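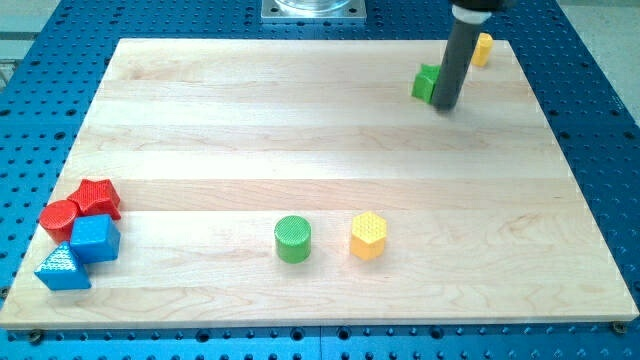 4.2 What the sorters told us

When we first came to the Prusbridge site in July, most of the people on the sorting benches had already made up their minds about the arm, and we were glad that they were willing to sit down with us all the same, often over a very generous pot of tea. Of the 60 staff we invited, 38 agreed to be interviewed, and between them they gave us 459 separate remarks to read through and group.

The worry we heard most often had less to do with losing work than with losing the chatter that goes along with it. Macarena Cabral, who has trained new sorters at Prusbridge for many years, put it to us very kindly: "I can teach beside a machine, but I do like to have someone across the bench to talk to."

Her trainees now begin with coloured blocks on a wooden board (Figure 4), where red and blue pieces lie close together at one side and a green cylinder and a yellow hexagonal piece stand apart from them. They talk through which piece they would pick first, and why, before they look at what the arm's program would choose. Ka-ming Hsueh, the shift lead, felt that these talks had brought back a little of the old company of the bench, though he would still like them to be longer, and several of the night staff asked us whether they might have them too.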